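Revised handling rules for cloth work, version 4

Flutalo has been collecting garment demonstrations with hand-held grippers since April, and the written rules have not kept up with the work. I went through 2,707 episodes and tagged every one that failed review. The old rule sheet had 11 items. The new one has 9, and most of the changes concern what happens before the fingers close.

The first rule is unchanged. An episode starts with both fingers open and the pads clear of the fabric. Operators who start in contact produce a width signal with no usable zero, and the Vekell importer rejects the file without saying why. Hold the open position for a full second, then approach.
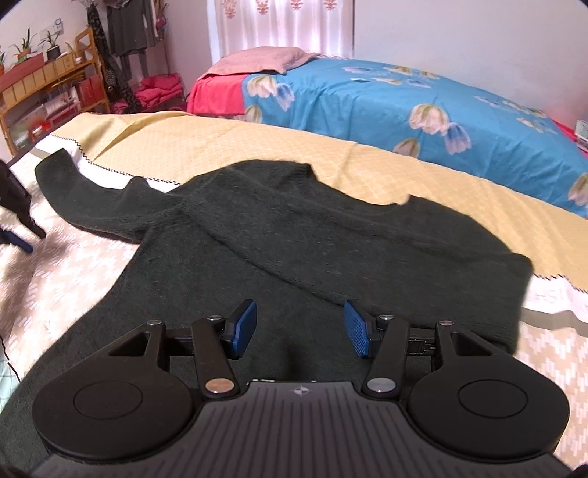 Approach speed is the operator's choice, within reason. Version 3 gave a fixed limit, which was impossible to check by eye and was ignored. Version 4 asks only that the approach be continuous. If you stop to reconsider, back off and start the episode again.

Layered fabric gets its own rule. A garment on a blanket on a bedspread is three layers that can all be pinched together, and a pinch that takes two of them is logged as a fault even if the fold ends up correct. Take the garment at a hem, cuff or existing fold. Avoid the middle of a flat panel, where the pads tend to gather whatever is underneath.

Patterned fabric is permitted. Paiva's earlier guidance asked for plain backgrounds, but a policy trained that way is of little use in a furnished room. The restriction now applies to distance only: keep the final approach short, as close-range views of a repeating pattern blur and tracking can drift.

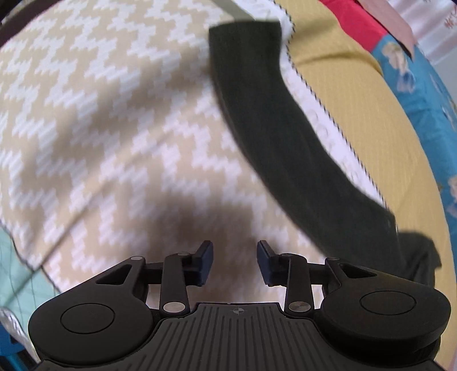
Close range over a zigzag print, pads open.

Straps, cords and tags are treated as separate objects. Do not close on one unless the task names it. If it lies across the intended grasp point, choose another point – moving it first makes a different task and needs a different label.

The rule on finished folds is new. A bundle does not have to be square, but the operator must release it fully and withdraw before ending the recording. Dravier's scoring script reads the last second of finger width, and a half-open gripper scores as an incomplete release.

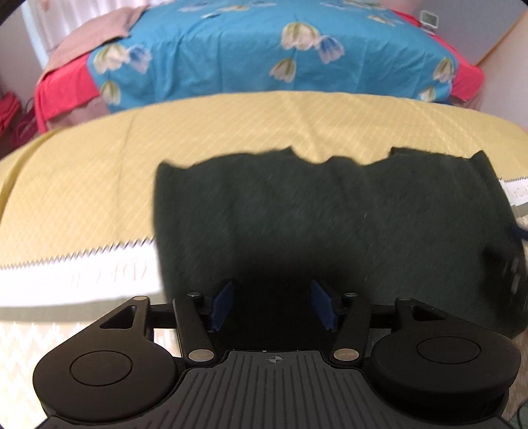 Green cloth in a thick fold on the yellow one.

Room contents stay as they are between episodes in a set. If something has to be moved, close the set and open a new one. Lighting follows the same rule, including curtains.

Still unresolved is whether a regrasp should count against the episode. I have left it as a note field for now and will look at the numbers when the next set is in.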